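Nurkik Ristetti - Two-Arm Teleoperation Cell

The Ristetti is a benchtop cell for recording manipulation tasks by remote control. The operator moves a pair of hand-held leader arms, and the two follower arms in the booth copy the motion joint for joint. Gripper opening is set by a trigger on each leader.

Joint positions, gripper state and camera video are saved on one clock. An episode is started and stopped by foot pedal, and a failed attempt can be discarded before it is written to disk. Internal storage holds 2,000 episodes.

Mendes recording software is included. It replays any episode on the arms at reduced speed - useful for checking a demonstration before training.

Typical tasks are tabletop pick and place, such as loading mugs onto a tray. 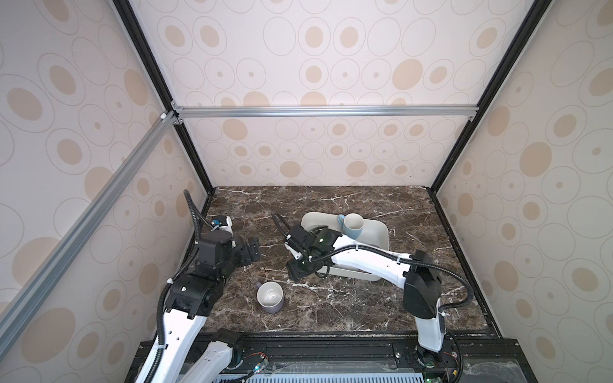 Tabletop surfaces and wall papers are interchangeable and ship separately. Change them between sessions if the trained policy has to cope with varied backgrounds.

Leader cable length: 300 cm
Cell weight, without arms: 23 kg
Assembly and service: Ridville
Lead time: 19 working days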